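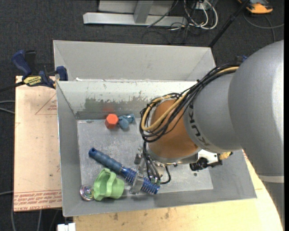

I bought the Tresen frame bag in May, two weeks before a 32-mile stretch of the Estitz trail, and I wanted very little from it: hold a spare tube, a rain shell and lunch, and keep quiet. The maker's page promises "industrial toughness," and that set me off before I'd opened the box. Industrial, to me, means a KUKA arm over a metal bin with a thick bundle of black cables looping around its wrist. A nylon bag with one zipper and 4 straps is a different animal, and I wish outdoor brands would quit borrowing the word.

So, the bag. The fabric is fine. I dragged it through wet brush and over a gravel lot and it shows a couple of pale scuffs and no holes. The seams have held. I have no complaint about the shape either, although on my size small frame it crowds the lower bottle cage and I had to swap to a side-loading cage to get the bottle out while riding. The size chart says small frames are fine. Read that loosely.

The zipper I don't trust. It's sold as waterproof. After 18 miles of steady drizzle my map was damp along one fold and the bread was past saving. Maybe mine was a bad one. I wrote to the company and got a polite reply telling me to wax the zipper "regularly," with no word on how often that might be.

Straps: the two on the top tube stay put. The one on the seat tube creeps down and needs a tug every hour or so on rough ground. Edgardo Ocampo rode the same route with the older Horeo bag, which is heavier and frankly ugly, and he never touched his. His lunch was dry too.

They also make a lot of noise about a share of each sale going to trail repair. Good, if it happens. I looked for a list of trails or a yearly amount and found neither. I asked Wilfredo Catacutan at the Catacutan bike shop, who stocks the bag, and he hadn't seen one either. I'd sooner give the money straight to a trail crew.

Would I buy it again? At full price, no. On sale, for dry-weather day rides, maybe. Mine is still on the bike with everything inside it wrapped in bread bags, and I'm looking for a used Horeo in medium.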